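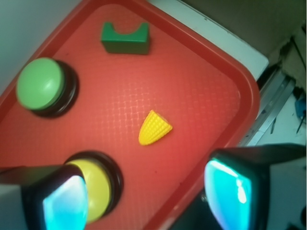 Ingrid Ambrose asked at handover whether the arm is meant to take over the sorting bench or only the dull half of it. She would like to know before the rota is redrawn, and so would the rest of us.

1/27/23, Lalis workshop. Tray work again on the sink-side counter. Margus Sproģis and I have been arguing for keeping the packing checks by hand and giving the arm the picking. Edness want 2,000 picks logged before they talk about shifts. The late shift at Mikier lost its sorting hours in December and people there now spend them on returns, which some like and some don't.

Push buttons stay in the tray between picks. Small pieces get moved around them.
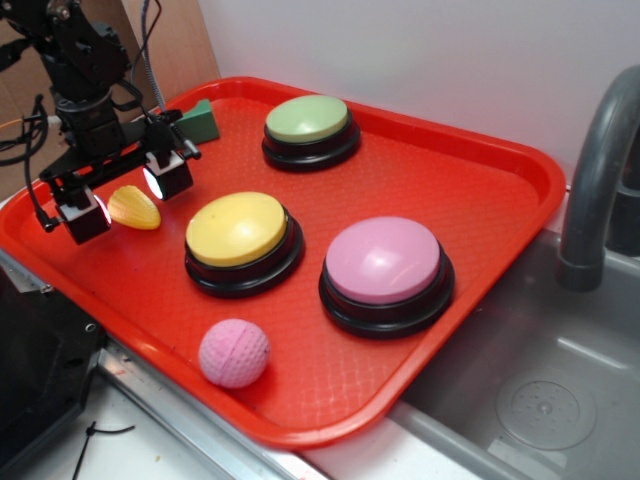 Who stops the arm if a pick goes wrong? Whoever is on the bench, without asking a supervisor first, and they write the time in the log.

Training is down as 23 minutes a head, too short for anyone who hasn't used the Imhof panel. I've asked for a second go with eight people at most. Pay grade for bench minders still not settled. Ingrid is chasing. 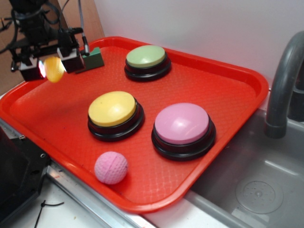

Yellow ball in the gripper, buttons and pink ball on the tray.

To do: print the stop procedure, move the log sheet nearer the bench, ask Margus for the old rota.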